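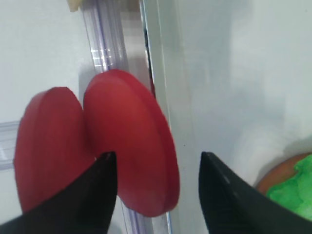 Red discs: how do you store yours?

Kilteo Table Games Forum > Pieces, Boards and Boxes

trodstead_tess
Posted 24th January
Okay, I am way too happy about this! I picked up a big mixed lot of game parts at the Trodstead swap and there were red discs in it, the nice solid kind with a real thickness to them. Two of them are up top, standing on their edges. I love that tomato red (one of them looks a shade deeper to me, but that might just be the light). No board, no rules, no box, just discs and a heap of other odds and ends I'm still sorting.
So now I need to store them. Flat in stacks, or on edge in a row? I've got an old Brustberg drawer insert with 8 slots and I'm dying to use it for something.

gridlock_pete
On edge, every time. You can flip through them like records and pull one out without knocking over a tower. I've kept mine that way for 7 years and I still grin when I open the drawer.

marble_run_mo
Gonna disagree with Pete. On edge looks great until you close the drawer a little too hard, and then they roll, lean, and end up in a pile at the back. Flat stacks in a snug tube! I use the clear kind so I can see the color right away.

gridlock_pete
They only roll if the row isn't full. Stick a folded bit of felt at the end and they stay put.

marble_run_mo
So now we're adding felt. My tube needs a cap and that's it :)

trodstead_tess
Ha, you're both selling me on it. I tried a row in the insert last night and the slots are a hair too wide, so Mo may have a point. Felt is on the list. I do have a couple of tubes somewhere too.

quietcorner
Is the deeper red one from the same set? Makers changed their reds between batches all the time, and I think the mismatch is half the charm. I wouldn't split them up.

trodstead_tess
No idea, but they're staying together! I'll look at them side by side by the window. One has a few tiny dark specks on its face as well. Would you clean that?

quietcorner
Damp cloth, drop of dish soap, dry right away. If the specks stay, leave them.

marble_run_mo
Agree on the cloth. Please don't sand it. I took fine sandpaper to a yellow one back in December and it has had a dull patch ever since.

gridlock_pete
I'd try a soft eraser before any water. Worked on my Gil set, and it's quick.

quietcorner
Erasers can leave a shine on a matte piece, so go easy, Pete.

trodstead_tess
Cloth first, eraser on the back if I'm feeling brave. Off to dig out the felt, and if the row still flops over I'm switching to tubes and Mo gets to gloat. I'll post the whole drawer in roughly 2 weeks once the rest of the lot is sorted!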